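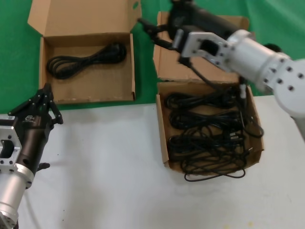
The Case for a Maintenance Day

By Dennis Clegg, Equipment Standards Office, Brundico

11 Nov 2022

Organizations that operate two-arm cells for handling soft goods and wiring tend to be generous when they buy them and careless once they own them. The purchase is reviewed at length. The upkeep is left to whoever is standing nearby. It is the view of this office that the arrangement should be reversed, and that the cable packing cell at our Trulow site offers good grounds for saying so.

The cell takes loose power leads from one cardboard box and places them, coiled, in another. It has two arms, each with a black hand, over a white table with a green backdrop behind it. Very little of it would impress a visitor from the automotive trade. It is also the most demanding piece of equipment in the building to keep in good order, and the demands come almost entirely from the cable.

A rigid part behaves the same way each time it is lifted. A lead drawn from a pile brings its neighbors with it. It loads the fingers from the side, it drags across the wall of the box, and it sometimes pulls back at the moment the arm is moving fastest. None of this is violent. Over a working month, however, it loosens fasteners at the flange and shifts the hand on its mount by an amount too small to notice by eye and large enough to spoil a grasp. Operators then report that the cell "has gone off." They are usually told to retrain it, or to adjust the program, when the correct response is to pick up a torque wrench.

The record at Trulow

The logbook kept by Arben Dumitrescu, who has had charge of the cell from its installation in May, runs to 1689 operating hours. It is a plain document. Each entry gives the shift, the work done, the parts used and the initials of the person responsible. I have read all of it, and I recommend the exercise to any manager who believes that a cell of this kind fails for mysterious reasons.

There were five unplanned stoppages in that period lasting longer than a shift. One was a failed power supply and could not reasonably have been foreseen. The remaining four followed the same course. A flange screw or a finger pivot worked loose, the hand began to miss, and the program was altered to make up for the miss. The hardware was then tightened in the ordinary way at a later date, and the altered program was wrong. In each case the stoppage was caused by the correction, and the loose screw had long since ceased to matter.

Mr. Dumitrescu's notes on the third of these are worth quoting. "Left hand re-seated. Now closes short of the lead. Found offset added to pick position, no initials. Removed offset. Good." The fault had occupied the better part of a week, and it took him less than an hour to clear once he had compared the program against the paper copy in the cabinet.

What a proper setup contains

A good deal can be done before the cell is ever run. Both arms should be fixed to a common base, and the table should be fixed to that base as well. At Trulow the table was at first freestanding. It was moved slightly every time the floor was cleaned, and every position taught to the cell moved with it. Malcolm Penrose of the Trulow workshop had it bolted down over the objections of the cleaning contractor, and the positions have held.

The boxes deserve more thought than they receive. Cardboard is cheap and agreeable to handle, and it is what the leads arrive in, so there is a natural wish to use it. It also creases, leans and slides when a lead is pulled over its front edge. This office does not insist on metal trays. It does insist on a low stop fastened to the table wherever a box is expected to stay put, and on a rule that a box with soft walls is replaced at the start of the shift. An operator should never be expected to judge whether a tired box has one more day in it.

Lids should be dealt with at setup. A lid that stands upright within reach of a forearm will sooner or later be struck by it, and the collision will be recorded as an arm fault. Either remove the lid or teach the cell a path that clears it with room to spare. Mr. Penrose favors removal. I would accept either, provided the choice is written down and the next shift keeps to it.

The cell's own wiring should be fastened clear of the working area and inspected at every service. In a cell that handles black cable, a black sensor lead hanging loose near the hand is an invitation to have it picked up and packed. I am assured by colleagues at Wudivine, who supplied our hands, that we would not have been the first customer to do so.

Cleanliness is the last item, and the one most often waved away. The backdrop and the table are there to give the cameras a plain field. Smudges and stains on a white surface may do no harm for weeks and then fall in exactly the place where a thin loop of cable needs to be told apart from its shadow. The table should be wiped with the cleaner named in the service sheet. Kitchen spray leaves a shine, and shine under overhead lights is worse than the dirt was.

One day, set aside

Our proposal is simple. Every cell of this type should be withdrawn from work for one day in each month, on a date fixed at the start of the year, and that day should be protected in the same way that a stocktaking day is protected. No orders are promised against it. No demonstrations are booked. If the cell is running well, the day goes ahead regardless.

The work is done in a fixed order. The program is first compared with the signed copy, and any difference is explained or removed before a tool is lifted. The flange screws on both arms are then checked against the marked torque and given a fresh line of paint across the head, so that later movement can be seen at a glance. The hands come off next. Their pivots are cleaned, the finger pads are examined for glazing, and the hands go back on against the locating pins. After that the camera calibration is run, and the cell is asked to coil five leads from a pile that the technician has tangled by hand. If it fails on any of them the day is extended. The technician signs, the supervisor signs, and the cell is returned.

It will be said that this is expensive. Dean Haslam, who manages output at Trulow and has every right to defend it, has put the point to me with some force. His figures for a lost day are correct and I do not dispute them. I would ask only that they be set beside the cost of the four stoppages already described, during which he lost the output without choosing the date, and without the benefit of having a technician and spare parts standing ready.

It will also be said that modern cells are adaptive, and that a system able to learn its task can learn its way around a loose screw. There is some truth in this, and it is the strongest argument against the position taken here. A learned policy does tolerate small errors that would have defeated older equipment. The tolerance hides the wear, though, and it lets the screw go on loosening until the error is no longer small. A machine that puts up with poor upkeep needs more frequent inspection, given that its results have stopped reporting its condition.

A more serious objection concerns staff. Neville Birkett, whose firm Birkett services equipment for several businesses in the district, has argued that a monthly service should be carried out by an outside specialist, on the ground that people who work beside a machine every day stop seeing it. He has a point, and an outside inspection once a year would be sensible. The monthly work should nevertheless stay with the people who run the cell. They know which arm was slow on a cold morning, and they know that the second box has been sitting crooked. A visiting engineer reads the fault list and leaves. An operator who has had the hand apart on the bench will hear a dry pivot from across the room.

For that reason the service should be counted as skilled work and graded accordingly. At present an operator at Trulow is paid a supplement for programming the cell and nothing for maintaining it. It should surprise no one that offsets are added to programs at three in the morning and that torque wrenches stay in their cases. Change the supplement and the habit will change within a season.

This office has asked for the maintenance day to be adopted at Trulow from the start of the coming year and for the signed program copy to be required at all sites immediately. The second request costs a sheet of paper and a locked cabinet, and there is no good argument for waiting on it. Comments from site managers should be sent to the Equipment Standards Office in writing, with the relevant pages of the logbook attached.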